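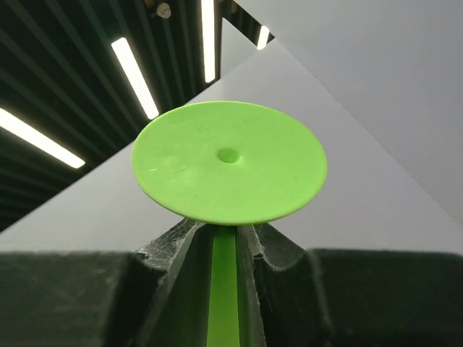 Lime-green plastic part, gripped by the stem.

Tips for recording good practice runs with a two-arm robot
By Wilma Wuyts
February 20, 2022

I've been keeping a page of workshop tips for years (sharpening, glue, drawer organizers, the usual) and this winter the page got a new section, because I have fallen head over heels for teaching robot arms to do kitchen chores. The job on the bench right now is plastic wine glasses and a wire holder. You guide the arms through the job, everything gets recorded, and the learning program studies the recordings until it can have a go by itself. We have 210 keepers in the folder for this one job, and I learned something from nearly every one of the bad ones!

Pick dishes that forgive you

Start with plastic. Real stemware can wait until your hands are steady and so is the program. Plastic goblets have the same awkward shape as the good ones -- fat bowl, skinny stem, flat foot -- so the skill you're teaching is the real skill. Bright colors are a treat too. When you're going back through recordings late in the evening, "the orange one" is so much easier to find than "the second clear one from the left."

Grab the stem, and slow down before you do

Come in with the fingers open wider than you think you need. Line up on the stem, pause for a breath, then close. I used to swoop in and close in one motion because it felt graceful, and the program learned to swoop as well, only with worse aim. A short pause gives it a clear moment to copy.

Close until the glass stops shifting and leave it there. Squeezing harder doesn't teach anything useful, and thin stems don't like it.

If you miss, back off and try again in the same recording. Sanne Koster talked me into this one. I was throwing out every run with a fumble in it, and she asked what the arm was supposed to do on the day it fumbled by itself. So now a calm second try stays in. A panicky one with lots of wiggling goes in the trash.

Give the holder some respect

Wire holders are the tricky part. All those pretty curls catch a fingertip or a rim just when you think you're done, so plan the way out before you plan the way in. I practice the move with my own hand first, holding a glass the way the gripper would, and notice where my wrist wants to turn. That wrist turn is usually the thing I forgot to do with the controls.

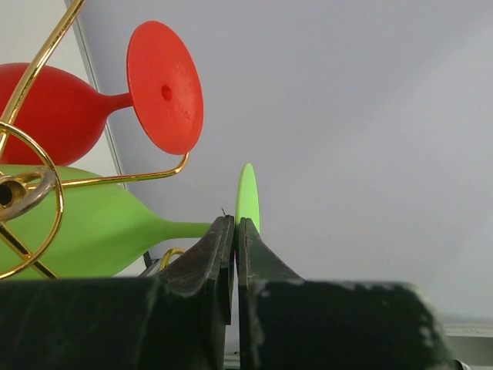 Keep your wrist views in mind while you drive. It's easy to watch the job from your chair and forget that the program has to make do with what its own cameras get. If both fingers are blocking the thing you're reaching for, change the angle a little and come in from the side. I run through the wrist video from the first few tries of every session before I record any more. It's ten minutes well spent, and it has saved me from redoing whole afternoons.

Wipe the lenses! A soft dry cloth, the kind you'd use for eyeglasses. Do it at the start and again after a snack break.

Mix up the starting layout

My first batch in December was 87 runs, all of them starting with the glasses in the very same spots. They looked lovely. The program did beautifully too, right up until somebody nudged a glass over by the width of a thumb. Now I change something every time: which color goes where, which one is standing, which one is lying down, how far the base is turned. Half-finished starts are great as well. Begin with a couple of glasses already placed and do the rest from there.

I keep a stack of index cards with little sketches of layouts and shuffle them. Draw a card, set the table to match, record. Without the cards I drift back to my favorite layout without noticing, and I suspect everyone has a favorite layout.

Let each arm have a job
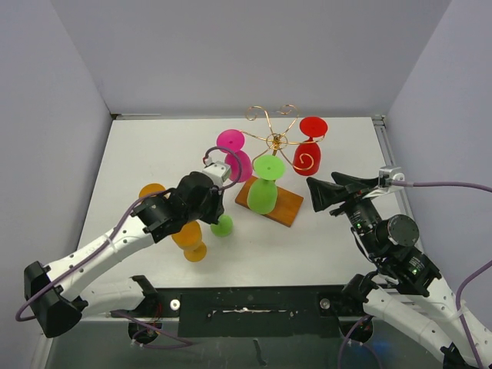 With two arms it's tempting to keep both of them busy all the time. Don't! Let one carry while the other waits close by, out of the path, ready to steady something or take the next piece. When you do need both, move one and then the other until the timing feels natural. Mine looked like two people fighting over a coat for the first week.

Check your cables before each session by moving both arms slowly through their full reach. A cable that's happy in the middle can pull tight out at the corner, and you'd much rather find that out with nothing in the grippers.

Notes worth writing down

For each run I note the layout card, who was driving, and one word: clean, retry or toss. That's it. I tried a longer form and gave up on it by the second page. The one-word system has held up through 127 runs in the new notebook, and sorting takes no time at all.

Say when a new driver starts, too. Sanne moves faster than I do and lets go sooner, and it's handy to be able to pull her runs out and compare. Both styles are fine as long as each one is tidy.

Stop while it's still fun

Tired hands make mushy recordings. Ten good ones and a cup of tea beat a long string of grumpy ones, and I can spot my own grumpy ones in the playback now -- the arm hovers, dips, hovers again. When I see that, I park the arms, put the glasses in the bin and go see what's for supper.

Next up I want to try folding dish towels. If you've recorded anything soft and floppy and have advice on where to take the first pinch, please leave me a comment, I'd love to hear it.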